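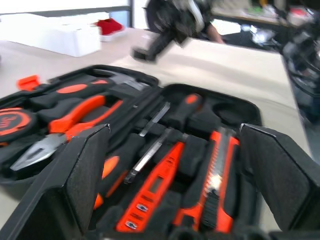 Household Tool Kits

Jan 28, 2021

Photos from the tool table at the Wustari lending room, put together by Naa Appiah and Roksolana Levchenko. Members can borrow a kit for up to 8 days. We have 77 members at the moment and 2 kits of this type, so please book ahead if you can.

Open case with the tools in their slots. Hammer along the top, pliers and 3m tape measure to the left, screwdriver in the middle. Orange and black handles throughout.

Every tool has its own recess in the black foam. Please put each one back where it came from before closing the lid. Report anything missing to Mpho Mabaso at the desk.

The tape is marked in meters. If you need feet and inches, ask for a separate tape when you pick up the kit.

More photos will be added in May.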